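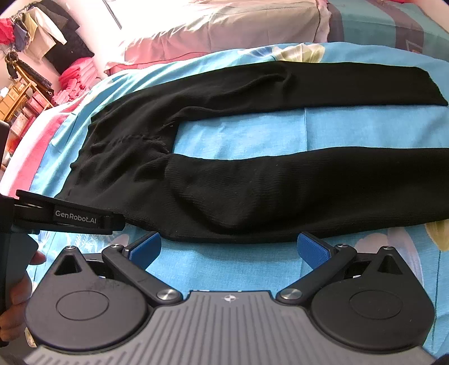

Speaking at the Skatelville hearing on the equality by-law, any tips?

Posted by Fongchan Chantharasri, November 6, 2018

Hi all! The town council is finally hearing public comments on the by-law that would add sexual orientation and gender identity to the housing rules, and I've put my name down to speak. I'm so excited, and also terrified. Our petition closed in July with 1,371 signatures, which for a place the size of Skatelville is brilliant. I've never spoken at a council meeting before. How long do I get, can I hand the petition over on the night, and do I have to say where I live?

Oranuch Srisuk

Oh well done you, that's a fantastic number! I spoke at the Gastwood hearing when they passed theirs and I'd do it again tomorrow. We had 90 seconds each, so check your agenda, as Skatelville may well be different. It goes very quickly! I timed mine in the kitchen and had to cut nearly half.

Please send the petition to the clerk beforehand. Ours had to be in seven days ahead or it didn't go in the councillors' packs, and a pile of paper handed over on the night just sat on a side table. Keep a copy. As for your address, I was asked for my street but not the house number, and when I rang up first they said I could give it in writing instead of reading it out.

Tell them one thing that happened to you or someone you know (ask them first). There were 61 speakers at ours and the ones I still remember were the people talking about an actual flat and an actual landlord. If someone before you says something horrible, leave it and stick to your notes. Good luck!!

Boonmee Rojanasak

Go for it. Bring water.

Sunee Wannasri

Agree with Oranuch on nearly everything, but do ask whether you can share your time. In Urio two of us were on the list and my friend gave me hers, so I got to finish my point about joint tenancies. You have to tell the chair before the item starts. And sit near the aisle, it's a long shuffle otherwise! Let us know how the vote goes, I'll be refreshing this page all evening.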